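Marnbridge Open Day (robotics)

The Marnbridge Open Day is an annual demonstration of household robotics held each February at the Lo Presti building in Stoltville. It is best known for its bed-making session.

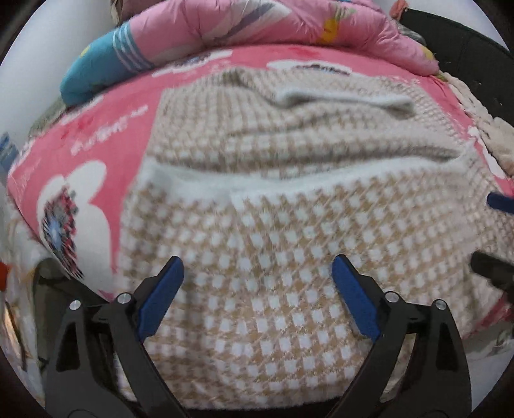 What is the Marnbridge Open Day for?
It lets the public watch research into domestic robots at close quarters, and lets the researchers find out which chores the public would most like to be rid of. Ironing usually wins, and is usually put off until next year.

Background
The event grew out of a private visit arranged for the project's funders, who were shown a slide presentation and a sandwich lunch and asked, with some firmness, whether they might see a robot. The first public edition drew 30 visitors, several of whom had come for a talk on beekeeping in the next room. Recent editions have sold all 800 tickets.

The bed-making session
The session starts at 2 in the afternoon and concerns the straightening of a blanket on a bed that has been left in an ordinary state. Patterned bedding is preferred. A houndstooth blanket over a pink fitted sheet, with a puffy comforter bunched at the far end, is typical of the arrangement, and gives the two blue-padded fingers of the gripper plenty of folds to contend with.

Soft goods are awkward for machines. A box stays the same shape when it is picked up, while a blanket takes on a new one and hides its own edges in the process. Early sessions relied on Kullness, a planning program that treated every wrinkle as a separate problem and was apt to spend most of the afternoon on the first. It was later rewritten to look for a corner and pull, a method long known to parents.

Reception
Rebecca Guerra, who has run the demonstrations since the second edition, describes the audience as "patient for the first ten minutes and full of advice after that". Visitors may score the finished bed out of 100. The marks are pinned up by the exit, where hoteliers have proved the harshest judges and students the most generous.

See also
Laundry folding
Soft object handling
Stoltville Beekeeping Society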